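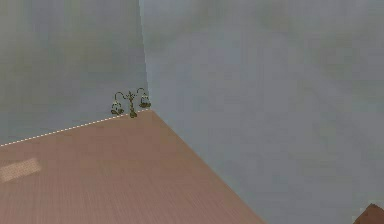
Lokance Hearing Loop Project: second progress report to the Stergiou Fund

We said in the application that all 36 village halls on our list would have a working hearing loop by the end of July. At the time of writing 30 do. The other six are dealt with below, at greater length than they deserve.

Installation went quickly once the halls agreed to let us in. Agreement was the slow part. Several places told us they already had a loop, and so they had, in the sense that a wire ran under the carpet and a sticker on the door said so. We tested every one of these with a meter. Four worked. One picked up the taxi firm.

The outstanding halls

Four are waiting for an electrician's certificate and should be finished within the month. The fifth has a steel frame, which drains the signal, and needs a different layout from our supplier, Gremitz. They have sent us two drawings, both very handsome, one of them of our hall. The sixth, at Nonau, has withdrawn and rejoined twice. We are counting it as in.

Money

We have spent £2,544 less than planned on equipment, as Gremitz let us have the bulk price in spite of our ordering in dribs and drabs. We would like to move this to training, where we budgeted for one session per hall and have found that one session produces one person who knows where the switch is. That person then goes on holiday. A second session in the autumn, plus a laminated card beside the amplifier, would cover most of it. Please let us know if you need the request on your own form.

What users say

Comments so far are kind, with two themes. People are pleased to hear the speaker. They are less pleased to hear the speaker's cousin unwrapping mints next to the microphone. We have added a line about microphone placement to the card.

Next quarter

Finish the six, retest the first ten halls we fitted, and replace the old door stickers with ones that tell the truth. The spreadsheet of meter readings is attached, and the blank column is meant to be blank.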